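Trallance Hand-Held Gripper: Frequently Asked Questions

Last updated 21 Sep 2023

These are the questions that come in through the contact form at Nemlow, lightly edited for spelling and, in a few cases, for temper. If yours is missing, the form is still there.

What do I get in the box?

One Trallance with its finger pads already fitted, a camera mount, a wrist strap, a spare pair of pads, a hex key and a printed card that tells you to read the manual. The manual is a download. The camera is sold separately, and yes, we know how that sounds.

What is it for?

You hold it, you squeeze the trigger, and you pick things up in front of the camera the way you'd like a robot to pick them up later. Do that enough times and you have a pile of demonstrations to train on. If you were looking for something to reach the top shelf at home, there are cheaper products, and they come with a magnet on the end.

Does it come with a robot?

No. It comes with you. The matching fingers can be bolted to an arm when you're ready, and that is a separate line on the price list.

What will the camera see?

Both fingers, the gap between them, and a very wide, curved helping of whatever is past them. Straight walls bend. Light strips on the ceiling turn into arcs. Our support inbox gets a steady trickle of messages asking whether the lens is faulty, and it isn't. Wide was the idea, so that you keep the surroundings in view while the fingers are busy with something small.
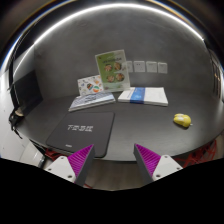

Fingers open at the edge of a desk, with a small yellow object waiting on the right.

The black area along the bottom is broken. Can I return it?

You can return anything within the return window, but the next one will have it too. It's normal for this view. Crop it or mask it before training if it bothers you. Most customers stop noticing it by the end of the first afternoon.

Why are the pads that color?

Magenta is easy to find against the sort of things people keep on desks, which tend to be gray, black, white or paper. We also had a gray version in testing. It looked very smart and we kept losing track of it in the footage. If you plan to spend your days picking up magenta objects, write to us and we'll talk about it.

How heavy is it?

466 grams without the camera. That's nothing for the first ten minutes. After an hour it's a personality. Take breaks, swap hands, share the job with somebody you outrank.

How long do the pads last?

We rate a pair for 3000 squeezes. Smooth, rounded things are kind to them and anything with a sharp edge isn't. Replace them when the ridges start to look flat. The spare pair is in the box under the cardboard insert, where everyone throws it away.

What size of object can I pick up?

Anything that fits between the open fingers and doesn't mind being pinched. Start with something about the size of a computer mouse, on a plain surface, with some room on both sides so the fingers can come down without knocking into the neighbors. Books lying flat are a bad first choice. People always pick books.

Do I have to clear my desk first?

Please don't. A few ordinary things in the background, like a notebook, a card or a menu holder, make the recordings more like the places your robot will end up. Move them between takes. A model that has only ever seen an immaculate desk will be very surprised by yours.

Any advice on grabbing round things?

Come in from behind with the fingers open, keep going until the pads sit along both flanks, then close slowly.

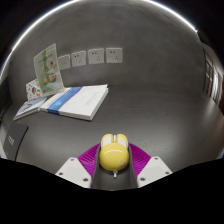

If you close too early, you get the tips only, and a rounded thing pinched by the tips likes to shoot forward across the desk. Keep that take if it happens. Label it as a failure and move on. A few of those are useful, and you'll collect them without trying.

Does it work with my arm?

If you own a Herkum arm, the finger mount bolts straight on. For anything else you'll want the Cieślak adapter plate, which ships with its own screws. Use those. The ones left over from your bookcase are close, and close is how threads get stripped.

The fingers no longer meet in the middle. What now?

Check the screws on the white mounts first. One side has probably worked loose. Tighten both sides evenly with the hex key, squeeze the trigger a few times, then check again. If there's still an offset, send us a photo of the fingers closed on nothing, taken straight on. Please don't send a drawing. We've had drawings.

Can I try one before buying?

Yes. The loan program runs for two weeks against a refundable deposit of $300, and you pay return shipping. There's a waiting list. It moves at roughly the speed you'd expect from people who've been told they may keep a gadget until the end of the month and have misread that as two months.

Is there a left-handed version?

The grip is symmetrical, so it's equally awkward for everybody. The wrist strap moves to the other side with one screw.

When is the wireless trigger coming?

We said March. We were careful never to say which one. Sign up for the stock notice on the accessories page and you'll get one email when it's in the warehouse.

Can I wash the pads?

Take them off first, then warm water and a drop of dish soap. Let them dry overnight before refitting. No dishwasher, no solvent, no hair dryer.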